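Crichton Welcome Association

The Crichton Welcome Association is a community organisation serving refugees, migrant workers and long-settled residents in the town of Crichton. It provides language teaching, help with housing and benefits, and a programme of shared meals and cultural events. The association is governed by an elected board and is registered as a charity. Its offices are in the former Floltari building on Bisevico Street, which it has occupied under a long lease since leaving its first premises in the old school annexe.

Background

Crichton grew as a textile and food-processing town, and for most of its history newcomers arrived to work in a small number of large employers. The earliest groups came from the Highlands and from Ireland. They were followed after the Second World War by Polish and Ukrainian families, and later by workers from Belgium and the Netherlands recruited by the Floltari company, a maker of upholstery cloth. Many of the Floltari workers came on short contracts and lived in hostels owned by the firm. When the mill closed, a number of them stayed in the town with their families and found work elsewhere.

Until that time, advice to new arrivals had been given informally by churches, trade union branches and employers. The closure of the mill brought an end to the hostels and to the welfare office attached to them, and several hundred people were left without a settled address. A tenants' group formed among the former hostel residents, and it is from this group that the association descends.

Foundation and early years

The tenants' group was led by Wim Lambrechts, a loom fitter born in Ghent who had come to Crichton as a young man. Lambrechts had no training in law or social work, but had served as a shop steward and was used to dealing with official correspondence. He worked from the kitchen of his own flat, writing letters on behalf of neighbours, and kept carbon copies of each one. These papers now form the first part of the association's archive.

He was joined by Jean Baxter, a retired primary teacher who offered English lessons in the school annexe on two evenings a week. Baxter's classes were at first attended mainly by the wives of former mill workers, some of whom had lived in the town for more than ten years without formal instruction. She wrote her own teaching materials, using local bus timetables, rent books and recipes, and later collected them in a duplicated booklet called Crichton Words. The booklet went through several printings and remained in use after her death.

The two efforts were brought together under a single constitution at a public meeting in December of the same year as the first classes. The name Welcome Association was chosen over Crichton Migrants' Council, a title which Lambrechts favoured but which many of those present disliked, having by then come to regard themselves as local people. Lambrechts was elected chair and held the position until his retirement.

Expansion

The association remained small for its first decade and depended on subscriptions and occasional grants from the town council. Its work widened considerably with the arrival of families resettled from Bosnia, and again when people from Syria, Sudan and Eritrea were housed in the district. A paid co-ordinator, Isla Halliday, was appointed to manage casework. Halliday introduced fixed appointment hours, a written record for each household and a system of trained interpreters, who were paid by the session. Before this, interpreting had usually been done by relatives — in many cases by children — and the change was later adopted by the local health centre.

Halliday also negotiated the move to the Floltari building. The ground floor had stood unused for a long period and required new wiring and a new heating system before it could be opened to the public. The work was carried out in stages. The advice rooms were completed first, followed by two classrooms and, last, a kitchen and dining hall with seating for 100 people.

Romani families and the Romo project

Roma families from Slovakia and Romania began to settle in Crichton in larger numbers after the enlargement of the European Union. Early contact with the association was limited. A review written by Kirstin MacAulay, then a caseworker, found that printed notices had little effect and that the appointment system introduced under Halliday was itself a barrier to people working irregular shifts. MacAulay recommended open sessions without booking, held in the streets where the families lived.

The result was the Romo project, which began as a weekly drop-in and became a separate branch with its own budget. It offers school enrolment advice, homework support and a women's sewing group. Members of the project sit on the association's board, and its music evenings have become one of the better-attended events in the town.

Activities

The association's main services are advice, teaching and hospitality. Advice sessions cover immigration forms, tenancy disputes, employment rights and registration with doctors and schools. Cases requiring legal representation are passed to solicitors. English classes are offered at several levels, with daytime groups for parents and evening groups for those in work. A conversation class, in which settled residents and newer arrivals are paired, dates from Baxter's time.

The shared meal is held monthly in the dining hall. Cooking is undertaken by a different group on each occasion, and no charge is made. Guests are asked to bring their own serving dishes if they wish to contribute food.
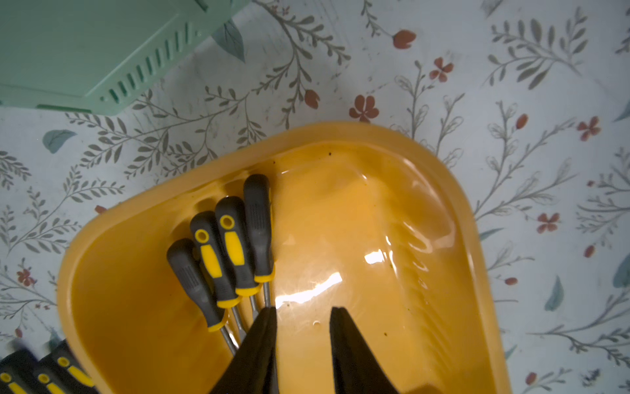
The meal developed from a supper given for the first Bosnian families and has continued with few interruptions. It is the occasion on which the annual report is presented and new board members are introduced. A collection of recipes from the meals was published by the association in aid of its interpreters' fund, with a foreword by Halliday.

Archive and oral history

The association holds letters, minutes, class registers and photographs dating from its foundation. These were sorted and listed by Archie Imrie, a former librarian whose parents had met in one of the Floltari hostels. Imrie also recorded interviews with surviving hostel residents, among them Lambrechts, whose account of the mill closure is the fullest known. Transcripts may be consulted by appointment. Some casework files remain closed to protect the privacy of those concerned.

An exhibition drawn from the archive, titled From the Hostels, opened in the dining hall on 11/25/18. It was later shown at Crichton Library, and a reduced version on folding panels is lent to schools.

Governance and funding

The board is elected by the membership at the annual general meeting. Membership is open to any adult resident of the town, and two places are reserved for learners currently enrolled in classes. Income is drawn from council grants, charitable trusts, hall hire and donations. The reliance on short-term grants has been a recurring concern in the annual reports, and the advice service was reduced for a time when one such grant was not renewed. MacAulay, who succeeded Halliday as co-ordinator, restored the full hours in the following financial year.

See also

Crichton Library
Floltari building
Romo project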